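Last updated: July

Coffee in the kitchen, and why I stopped hurrying it

When I moved for work, I brought my habits in a suitcase together with my shoes. One of them was to drink coffee standing, in two swallows, near the door. My mother does it, my uncle does it, and I believed that everybody who has a job does it. Then I began to share an office with Frauke Bauerfeind, and she takes a full half hour for one cup. In the first week I thought she was lazy. In the third week I was sitting next to her.

I want to write down what I learned from her about the slow cup. I am not an expert and I will not tell you which beans to buy. For years I bought what was cheapest at Brandes on the corner, and I still buy it when the month is long.

The first thing was the grind. I always used the fine powder, the same that my family uses for the small pot on the stove. In a press it makes mud. Frauke tried my coffee one time, put the cup down very politely and asked if I had a coarse setting. I had no setting at all, I had a bag. So I bought a hand grinder from Irka, second hand, with a handle that falls off if you turn it in the wrong direction. I like it very much.
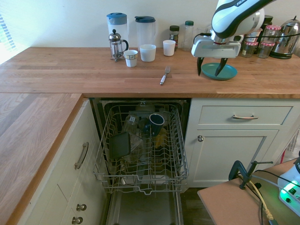 The second thing was waiting. You pour the water, you stir once, and then you leave it alone for longer than you want. I used to push the plunger down after one minute, because I could not stand there and do nothing. Now I read two pages of a book in this time. I finished a whole novel this winter only with coffee pages, 43 chapters, and I must say the ending was weak.

There is also the question of water. Volker Ostermann, who lives below me, says that the water from our pipes is too hard and that it kills the taste. He filters everything, also the water for his plants. I tried his way for 14 days and I wrote my opinion on a paper every morning. On the good days I wrote "good" and on the bad days I wrote "tired", and I think this says more about my sleep than about the water. But the kettle stays cleaner, so I continued.

My own kitchen has a counter of dark stone from the previous owner, and it shows every drop. I would like to have wood one day. Shona Sheehan has oiled wood in her apartment at Surkside, and she puts Luvwood oil on it twice a year with an old T-shirt. She says the smell stays for a weekend and then you forget it. I asked if she is not afraid of coffee rings, and she showed me one – from her wedding breakfast – and said this one she would never sand away.

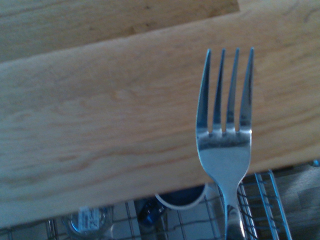 Pale wood and a steel fork.

I come from a house where guests get coffee in glasses and the sugar is already inside. Mohcine Filali, my oldest friend, still makes it like this when I visit, and he would be insulted if I asked for the press. I do not ask. With him the talking is slow and the coffee is quick, and this works also. For a long time I thought I had to choose one of the two ways, but on Sunday I can have both, his way after lunch and my way in the morning.

What I do in the morning is very simple. I warm the cup with a little hot water. I put something on a plate, mostly bread with butter, sometimes the dry cake that Finn Reinholz brings to the office and that no one finishes. I sit down before the first sip, not after it. My phone stays in the other room, or it should.
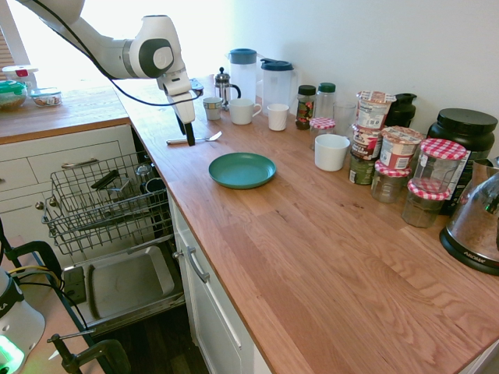
A plate on the counter, the press and the cups along the wall.

Last month my mother visited me and I made her the slow cup. She looked at the press, she looked at me, and she asked if something was broken. Then she drank it standing, near the door. She asked for a second one, with more sugar.

Next time I want to write about the grinder handle, if I find the right screw.

Contact | Copyright, all texts by the author | Back to top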